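Print this page
E-mail this page

Munura Youth Baseball: Pitcher Workload Project
Progress report to the Honkanen Fund, second period
Prepared by Mareike Kleinschmidt, project lead

Work since the last report covered three tasks: completion of the pitch log, revision of the rest-day rules, and the first part of the arm strength testing. The log is complete for the season. Testing is behind schedule and will run into November.

1. Pitch log

All games at both age levels were logged by pitch, with inning, batter number and pitch type where the scorer could call it. Bullpen throws were logged separately. In the first period these were entered only as a session total, and that made it impossible to tell a full warm-up from a short one. The revised sheet has a column for throws at full effort. Coaches at Draltell adopted the sheet first and the Zanus coaches followed after the midseason break.

Missing entries remain a problem for relief appearances. When a pitcher enters in the middle of an inning, the scorer often starts the new line late, and the first batter is credited to the previous pitcher. We corrected these cases against the scorebook where the two could be matched. Cases that could not be matched are flagged in the log and left out of the workload totals.

2. Rest-day rules

Under the old rule, rest was set by innings. A pitcher who needed a long inning to get three outs was treated the same as one who got through it quickly. The new rule is based on pitches thrown in the game, with full-effort bullpen throws added at half weight. A pitcher who reaches the daily limit finishes the current batter and leaves the mound. He may move to another position but may not catch on the same day.

The rule on catching drew the most objections. Smaller rosters have few players who can do both jobs, and one team had to forfeit a late game for want of an eligible catcher. We recommend keeping the rule and allowing a call-up from the lower age level when no catcher is available. 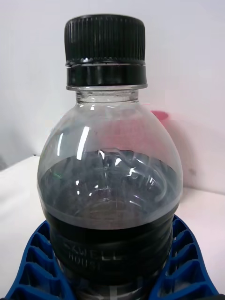
Arm strength testing uses a handheld gauge, with the player seated and the elbow supported. Each player is tested before throwing and again 14 hours or more after a game appearance. Readings were uneven in the early sessions, mainly in how long players rested between attempts, so a fixed water break was added after the second attempt. Players bring clear plastic bottles with a screw cap, and the break ends when the cap is back on. The spread between repeated readings on the same arm has narrowed since then. Early readings taken without the fixed break will be reported in a separate table.

4. Budget

Spending is within the approved total. The gauge needed recalibration at a cost of $500, charged to equipment. Scorer stipends came in $1,000 under plan owing to rained-out games, and we ask to move that amount to the remaining test sessions.

5. Next period

Finish testing at both sites. Match strength readings to the pitch log. Send draft rest-day tables to coaches for comment before winter workouts begin.

Print this page
E-mail this page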